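Tindari Assisted Kitchen Project
Interim progress report to the Plattner Foundation
Reading time: 5 minutes

Submitted by Verena Ortner, project lead, Dreltholm Institute
Saturday, May 8, 2021

1. Purpose of this report

The grant agreement requires us to notify the Foundation of any event that stops work on the physical arm or alters the agreed schedule. One such event took place during the current reporting period. This report sets out what happened, what we have found so far, and how the remaining work is affected. Financial matters are dealt with separately in the statement prepared by Brigitta Leitner.

2. Status of the work

The project is developing a control system that will allow a table-mounted arm to carry out simple kitchen tasks for people with limited hand strength. Training and first testing are done in simulation. Control policies that meet the agreed threshold are then transferred to the arm in the Trirnton laboratory.

At the end of the last period, the lid and cupboard tasks had passed both stages. The kettle task had passed in simulation only. In this task the arm must take hold of a kettle by its handle, lift it clear of the worktop and set it down at a marked place. The policy was tested in 117 simulated trials and met the threshold of 80 per cent, after which it was released for use on the arm.

3. The incident

On the second morning of laboratory trials, the arm closed its gripper on the handle of the test kettle at the wrong angle. It lifted the kettle by one end of the grip, and the kettle swung towards the arm. The force limit on the wrist did not trigger. The arm continued along its planned path until Benedikt Moser, who was supervising, pressed the emergency stop. The kettle fell to the worktop and then to the floor.

No person was hurt. The kettle held cold water only, in line with our procedure, and the operator was standing outside the marked zone. The wrist sensor was damaged and has been replaced from stock. The worktop surface was chipped.

We regard the matter as serious for two reasons. A policy that had met our release threshold behaved in a way we had not seen in testing, and an automatic protection that should have stopped the arm did not do so. In a home the kettle might have held boiling water.

4. Findings to date

The review was led by Mirjam Marti, who had taken no part in writing the kettle policy. She examined the arm's log files, the release records and the simulated kitchen in which the policy had been trained and tested.

4.1 Handle angle

In the simulated kitchen the kettle's handle lies at a slant across the lid. The training set was meant to turn the kettle through a full circle between trials. A setting introduced in October, when the kitchen layouts were rebuilt, restricted this turn to a narrow range. The policy was therefore trained and tested on handles that all pointed in much the same direction. In the laboratory the kettle had been put down at a very different angle.
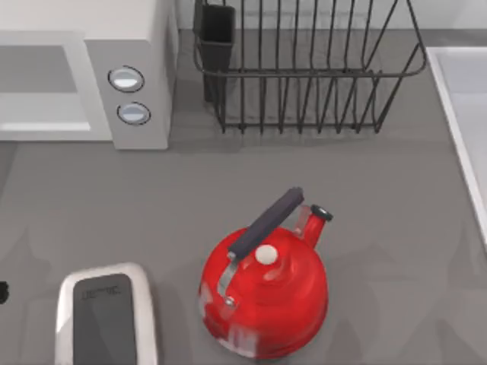 Figure 1. Simulated kitchen used for the kettle task, overhead view, with the handle set diagonally.

The fault was not detected at release because the same restricted setting was used for testing. The figure of 80 per cent was a correct result for the trials that were run, but those trials did not cover the conditions stated in our own test plan. The lid and cupboard tasks use separate settings, which have been checked and found to be correct.

4.2 Weight and movement of the kettle

The simulated kettle was treated as a solid body with a fixed centre of mass. A part-filled kettle behaves differently when tilted, and the water moves towards the lower side. This did not cause the poor grip, but it is likely to have made the swing worse. The review recommends a simple moving mass inside the simulated kettle, and we have accepted this.

4.3 Force limit

The force limit had been raised to 275 newtons for an earlier calibration exercise and was not reset afterwards. The working value should have been far lower. The start-up checklist asked the operator to confirm that a limit was in place, but did not ask for its value. The operator completed the checklist correctly as it was then written. Responsibility for the omission lies with project management.

5. Action taken

All trials on the physical arm were suspended on the day of the incident and remain suspended. The following measures are complete:

The restricted setting has been removed and the kettle policy withdrawn. Start-up software now reads the force limit directly and will not release the arm if the value is above the working limit. The checklist has been rewritten to match. Any change to a training setting must now be signed off by a second member of staff, and the settings used for training and for testing are stored and reviewed separately.

Two measures are still in progress. Kayode Garba is retraining the kettle policy with the full range of handle angles and with changes to the position of the other items on the worktop. First results are weaker than before, as we expected, and it would be premature to quote a figure. The moving mass described in section 4.2 has been built but not yet checked against measurements from a real kettle.

6. Effect on schedule and budget

The kettle task will be delivered 21 working days later than planned. The lid and cupboard demonstrations are not affected, provided that the arm is returned to service as proposed below. The replacement sensor and the repair to the worktop will be met from the existing equipment line, and no additional funds are requested.

We do ask the Foundation to agree to one change. The user sessions were due to include the kettle task from the start. We propose to begin them with the lid and cupboard tasks only, and to add the kettle once the new policy has passed a full series of laboratory trials with the vessel empty - and a second series with cold water.

7. Return to service

The arm will not be restarted until Mirjam Marti has signed the closing section of the review and the Foundation's technical adviser has had the opportunity to comment. A copy of the full review, including the log files, can be supplied on request. We would be grateful for any comments on section 4.3 in particular, as the revised start-up procedure will also be adopted by the other groups working at Trirnton.

Verena Ortner
Project lead

Contact the project office | © 2021 Dreltholm Institute | Back to top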